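Visit to the open day at the Woltdale pottery works

I had wanted to see the Woltdale works since I moved to this part of the country, because my grandmother kept a set of their soup plates and we children were never allowed to touch them. In February I saw a note in the library that the factory opens its doors one time a year. I wrote to them, and a place on the morning tour was confirmed the same week.

The bus from Raranau takes 74 minutes and stops at the bottom of the hill. From there it is a steep walk, and the sign for the visitor entrance is small, so I went first to the loading yard by mistake. A driver pointed me back to the right door.

Our guide was Wanda Greenberg, who started in the glazing room when she left school. She gave us white coats and asked us to keep our hands away from the shelves. We were a group of mixed ages, with two students of ceramics who asked very good questions and wrote down everything.

The tour begins with the clay. It arrives in bags from a supplier called Brandes and is mixed with water in a long room that smells like a garden after rain. I did not know that the clay must rest before it is used. Wanda let us press a thumb into a rested piece and a fresh one, and the difference was easy to feel – the fresh one cracked at the side.

After this we came to the shaping room. Plates are made on a machine, but the jugs and the teapots are cast in plaster molds, and the handles are put on by hand. Esmaeil Tehrani was joining handles when we came in. He works without a ruler. I asked how he knows that the handle is straight, and he answered that he looks at the jug as if it was a face.
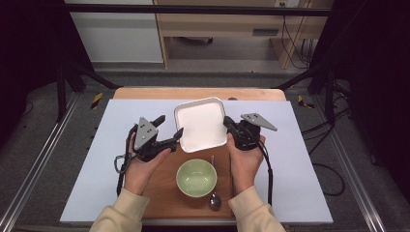
The kilns are in the oldest part of the building. There are 185 steps on the full tour, and I think most of them are here. The big kiln was being loaded for a firing at 1678 degrees Fahrenheit, which is only the first one; the second, after the glaze, is hotter. Through the wall one can hear the fans all the time. The old bottle kiln outside is not used any more, but visitors may stand inside it and look up to the sky. I liked this moment best.

Lunch was soup and bread in the canteen, for which we paid separately. Then Clyde Fitzsimmons showed the pattern books. The archive keeps 258 patterns, and he found my grandmother's in a few minutes – blue leaves with a thin brown line. It was made for a short time only, and he could not say why it was stopped.

The seconds shop is beside the exit. The prices are fair, but the paper for wrapping was finished by the afternoon, so bring a newspaper or a towel. I bought two mugs and a butter dish with a small mark under the lid. The last bus leaves early, and the walk down the hill is slippery when there are leaves on it.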